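Keypad Time Clocks at Clollgate: Do the Numbers Hold Up?

Final report, Workplace Systems project module

Background

Clollgate is a storage and packing site with three entrances, two of them used by staff. Until last August everyone on the hourly payroll signed a paper sheet at the start and end of a shift. The sheets were collected by the shift lead and typed into the payroll program by hand. In August the site switched to the Otimon keypad clock, a wall unit where each worker types a four-digit code and presses IN or OUT.

The supplier's brochure says the clock "ends payroll disputes" and pays for itself within a year. The site management repeated both claims to us in our first meeting. We were asked to write up the switch as a success story. We asked if we could check it first, and they agreed, which is to their credit.

What we were given

We had access to 1491 clock entries from one pay period, with names removed and replaced by a worker number. For comparison we were given the paper sheets from a pay period before the switch. Some pages were missing from that set and two were too faded to read, so any before-and-after comparison in this report leans on an incomplete "before." We say this early because the brochure does not mention what its own figures were compared with.

We also handed out a one-page questionnaire and got 16 back. That is a small number and the people who answered may well be the ones with complaints.

How we checked

Each clock entry should have a partner. An IN at the start of a shift needs an OUT at the end, for the same code, with a believable gap between them. We sorted the entries by worker number and time in a spreadsheet and flagged anything that broke the pattern: two INs in a row, an OUT with nothing before it, or a shift longer than the longest one on the schedule.

We then took 100 of the clean pairs and compared them with the posted shift schedule. The idea was to see if the entries that looked fine were also right.

One of us did the sorting and another repeated it without seeing the first result. The two versions disagreed on a handful of entries near midnight, where the clock had put the OUT on the next date. We fixed those by hand and moved on.

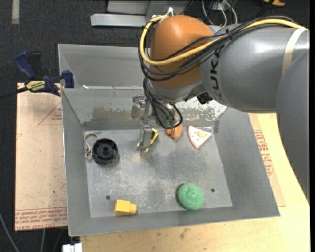
What the entries show

The clock does record times neatly. There are no crossed-out lines, no "same as yesterday," and no arguments about whether a digit is a 1 or a 7. Payroll told us that typing up the sheets used to take most of a morning and now takes very little time. We did not measure this ourselves, but we have no reason to doubt it.

The claim about disputes is weaker. Missing OUT entries were the most common problem by far. When a worker forgets to clock out, the shift lead fills in a time later from memory, and the system stores that time in the same column as the real ones. In the export we were given there is no mark to tell the two apart. We only learned this was happening because a shift lead told us. A paper sheet with a correction on it at least shows the correction.

The clean pairs had a different weakness. Several groups of entries came within a few seconds of one another at the same keypad. That could be a line of people who type fast. It could also be one person entering codes for friends. A four-digit code proves that somebody knew four digits, and nothing in the data can settle which explanation is right. We are not accusing anyone.

The cost claim

The brochure compares the price of the clock with the "typical loss" from rounding and late arrivals. It gives no source for that loss. The site paid 700 dollars for each unit, plus a monthly fee for the reporting software. If we count only the payroll time saved, the fee takes back a good part of the gain. If we accept the supplier's figure for losses, the clock looks like a bargain. We could not find anything at Clollgate to support the supplier's figure, so we left it out.

We also looked briefly at two other products, the Urquhart card reader and the Ollitz fingerprint clock. We had only their sales pages to go on and did not see either one working. A card can be lent to a friend as easily as a code can be shared. A fingerprint is harder to share, but it raises privacy questions that the site would need to discuss with its workers before buying anything.

What workers said

Most of the people who answered found the keypad easy to use. The complaints were about the line at shift change, and about the north entrance unit, which has keys that sometimes need a second press. A second press on the IN key would explain some of our double entries, and we should have tested this at the unit itself. We ran out of site visits.

Recommendations

Ask the supplier if entries typed in by a shift lead can be marked in the export. Until then, keep a written log of every correction, signed by the worker and the lead.

Have the north entrance keypad repaired or replaced, then run the double-entry check again on a new pay period.

Hold off on buying more units until the site has a full year of its own payroll hours to compare.

Limits of this report

One pay period is short, and ours included a holiday. The spreadsheet with our flags and the blank questionnaire are in the appendix.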